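22 de noviembre de 2021
Taller, cuaderno 5. Forrado de las paredes y orden del recinto

Sigo con el papel pintado, que quedó a medias la semana pasada. Annapurna Iyengar había cortado ya los paños del fondo y me dejó los sobrantes enrollados en la estantería, con el sentido del dibujo marcado a lápiz en el reverso. El papel es el Jutalel de referencia 864, fondo crema. Del mismo lote queda un rollo sin abrir. No mezclar con el de la otra caja: el crema tira a amarillo y se nota en cuanto se juntan dos tiras.

Preparación. Lijé los tableros con grano fino y pasé un trapo húmedo. En el de la derecha había restos de la cinta de doble cara de la primera prueba; salieron con espátula de plástico y un poco de alcohol. La de metal deja marca, ya la dejó en mayo. Imprimación Trikum diluida, una mano. En la ficha pone que se puede empapelar a las 4 horas y eso esperé.

Cola. Mezclé un sobre entero y me quedó espesa. Añadí agua poco a poco hasta que dejó de hacer hebras en la brocha. La próxima vez conviene echar primero toda el agua y después el polvo, removiendo, como dice el sobre. Encolé el tablero y no el papel. Este papel, si se moja por detrás, se estira, y luego el dibujo no casa.

Paño del fondo. Empecé por el centro, con plomada, para que las ramas abrieran igual hacia los dos lados. Costó más de lo previsto. El primer intento se fue a la izquierda por abajo y lo despegué entero antes de que agarrara. Al segundo fue bien. Cepillo desde el centro hacia fuera, sin apretar. Salieron dos burbujas cerca del borde superior; las pinché con alfiler y las bajé con la yema del dedo. Mañana, ya seco, hay que volver a mirarlas con la luz de lado.

Paños laterales. Aquí no busqué continuidad con el fondo. Senthil Palaniappan preguntó si el dibujo tenía que seguir en las esquinas y le dije que no: la junta cae detrás del poste y el empalme no merece el papel que se gasta. Corté a 328 mm por encima de la marca del tablero y recorté después con cúter nuevo y regla. Cambiar la hoja en cada paño. Con la hoja usada el papel húmedo se rasga, me pasó en la esquina de abajo del derecho. Está remendado con un recorte y hay que saber dónde mirar para encontrarlo.

Perfiles. Quedaron manchas de cola en el aluminio. Agua templada y trapo antes de que seque; lo que ya había secado se fue frotando con la uña. No usar el estropajo verde, que raya.

Material gastado: la imprimación que quedaba en el bote, un sobre de cola, una hoja de cúter por paño. Falta pedir imprimación y hojas. El pedido a Shetty sale el miércoles, así que si alguien necesita algo más que lo apunte en la hoja de la puerta antes de esa mañana.

Pendiente de Groltgate. Han contestado por correo que el zócalo que pedimos no lo tienen en blanco, solo en gris. Yo lo aceptaría. Senthil prefiere esperar. Lo dejo anotado sin decidir. Mientras tanto el borde inferior del papel va sin proteger, conque cuidado al pasar la bayeta por la mesa: bien escurrida y sin llegar a la pared. Si alguien ve que se levanta una punta, un poco de cola con pincel fino y papel de cocina encima, apretando con la mano. Nada de cinta adhesiva.

Sobre el papel en sí. Annapurna quería uno más pequeño de dibujo y puede que tenga razón, porque las hojas marrones son grandes y en un recinto así pesan bastante. A mí me vale. El anterior, liso, enseñaba cada roce a los pocos días. Guardo los recortes mayores planos, entre dos cartones, por si hay que parchear.

Orden y limpieza del recinto. La norma sigue siendo que lo que no se está usando no se queda sobre el tablero blanco. Lo que tenga sitio asignado vuelve a su sitio y lo demás va a la cesta negra de malla, colgada de la barra horizontal de la pared del fondo. Ahora tiene dentro la pieza larga en forma de llave, la de la cabeza negra con etiqueta blanca y las filas de dientes blancos. Que se quede ahí, pero no metería nada más encima. Al rato de mirar el papel nuevo me fijé en el perfil ancho de delante, el acanalado, que está rozado y tiene polvo y restos pequeños por toda la superficie. Los roces se quedan como están. Para el polvo, aspirador con la boquilla estrecha siguiendo las ranuras, y de paso la rejilla gris larga que va justo debajo. Lo hago yo mañana a primera hora, antes de repasar las burbujas.
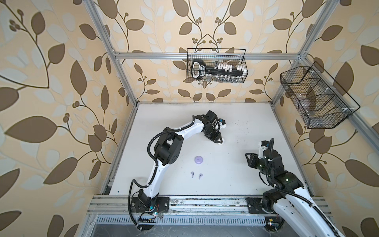
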